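October 2023

Up before seven because the bin lorry came early and I couldn't get back to sleep. Porridge, two cups of tea, then a start on the bedroom, as I had promised myself all week. Morven MacKinnon is coming to stay at the end of the month and she will need somewhere to put her things. At the moment there is nowhere for anybody's things, mine included.

I began with the chest of drawers. The top drawer had not been sorted since we moved it from the old flat in August and it was mostly single socks, chargers and receipts. I threw out the receipts apart from the one for the Brillier kettle, which is still under guarantee. The chargers went into a shoe box. I don't know what half of them are for, but I am not going to be the one who throws away the wrong one again.

After that I did the hair things. They had spread everywhere, on the windowsill, down the side of the bed, two in the pocket of my dressing gown. I have put them all in a see-through plastic box so that they can be found in the morning without turning the room over. The leopard-print scrunchie is in there, which I had given up on, and the coral and pink ties and the red ones. I threw away the ones that had lost their stretch.

Then I sat down for what was meant to be ten minutes with the pipe cleaners. Colette Hoarau gave me a bag of them in the summer when she cleared out her craft cupboard, and I said I would make something for the stall at the school. The idea is soft loops in pale colours, twisted together from two or three stems, that can go round a present or a jar, or on a child's wrist. I have settled on pink, sky blue and pale yellow. I tried one with green in it last week and it looked like something from a fishing shop.

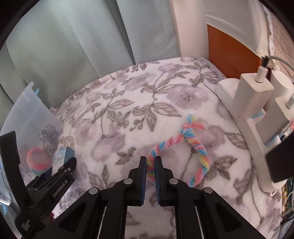
The twisting is easy enough until the end. If I stop too soon the loop springs open, and if I carry on too long the fuzz wears off and the wire shows. I have been finishing each one with a little knotted curl at the tip, so there is no sharp end to catch on a jumper. It takes longer but I think it is worth doing. Youssra Bouazza told me to fold the wire back on itself with pliers first. I tried it and my pliers are too big, so I went back to doing it by hand. My thumbs are sore tonight.

I work on the bed, on the flowery blanket, as the light from the window is best there. The blanket is white plush with big grey and lavender flowers, and it holds every bit of fluff that comes off the stems. I shook it out of the window at lunchtime. It needs a proper wash but it takes two days to dry at this time of year, and I'm not going to have it hanging over the bath while Morven is here. It will have to go in on Monday.

Lunch was soup and the end of the loaf. Ashraf Bennani rang while I was eating to ask if I still had his stepladder. I have. He will come for it tomorrow after work. I told him he could take the Lornberg lamp as well if he wanted it, and he said he would have a look but made no promises. It has stood behind the door since spring and I have stubbed my toe on it more than once.

In the afternoon I went to the post office with the parcel for Vilmos Hegyi. It weighed 512 grams, so it went up to the next price. I could have taken out the card and got closer, but I had already taped it and the queue was long. I bought stamps and came home the long way, past the allotments. There was hardly anyone about. The man on the corner plot was pulling up his beans.

Back home I had another go at the curtains. They are the pale minty grey ones and they hang nicely enough, but one of the hooks keeps jumping off the track whenever I draw them in a hurry. I stood on the stepladder, since I have to give it back, and bent the hook in with a spoon handle. It has stayed put so far.

Tea was jacket potatoes with beans. Did the washing up, wrote the shopping list (bin bags, milk, potatoes, something for moths), then made one more loop while the radio was on. That one came out tighter than the others, so I have put it aside to keep for myself.

Still to do before Morven comes: the wardrobe, the shelf over the bed, and finding out where the spare duvet cover has got to. I think it may be at Colette's. Must ring her tomorrow, before Ashraf gets here.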